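Stillside: How a Tennis Biopic Was Put Together

The film covers 20 years in the life of Embla Vik, from her first junior matches at Odwood to the night she walked off the court at Netcombe and did not play again. It runs 253 scenes in the shooting script, of which 199 remain in the final cut. The title comes from the name of the club where she trained as a teenager and where she still coaches.

The script is built in two timelines. The first follows Vik from age nine to her first professional contract. The second starts with the knee injury and moves forward through three operations, a divorce and the dispute with her father over prize money. The two lines meet in the last reel. An early draft ran in straight order, and the producers at Berge rejected it on the grounds that the injury arrived too late to carry the second hour.

Three performers share the lead. The youngest plays Vik for the opening 20 minutes and has almost no dialogue. The second takes the junior circuit and the first contract. The third carries everything after the injury, and most of the film's weight falls on her. The handover between the second and third is done on a cut from a serve to a hospital corridor. It is abrupt and will lose some viewers for a minute or so.

The father is the best written part. He is shown as a careful man who keeps receipts, drives long distances without complaint and signs papers he should have shown to his daughter. The film does not settle the question of how much he knew. Vik read the script twice and asked for one change, to a kitchen conversation in which her mother had been given a speech she never made. The speech was removed.

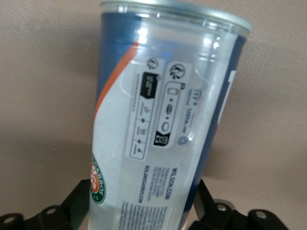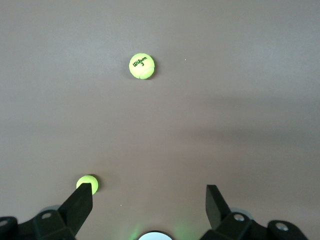
The match scenes

Play was staged from score sheets. Each rally in the script carries a shot count and a finishing position, and the performers learned these in the way dancers learn steps. No rally on screen is longer than 14 shots. The Netcombe final, which occupies 11 minutes, took nine nights to shoot, with 2,000 extras on the first two nights and far fewer after that. The stands were filled in later from the early footage.

Sound was recorded separately. The strike of the ball in the junior scenes is lighter and has more of the hall in it. For the later matches the microphones were placed closer to the strings and the crowd was mixed down. The change is gradual and is easier to notice on a second viewing.

The score is sparse. There is no music under any point of play until the last set, where a single held cello note comes in at deuce and stays through the next two games. It works once. The same device returns in the closing scene at the club and adds little there.

Release

"Stillside" opens on 10/18/18 in a limited run and goes wider the following week. A longer cut, with the full court hearing restored, is planned for home release in May.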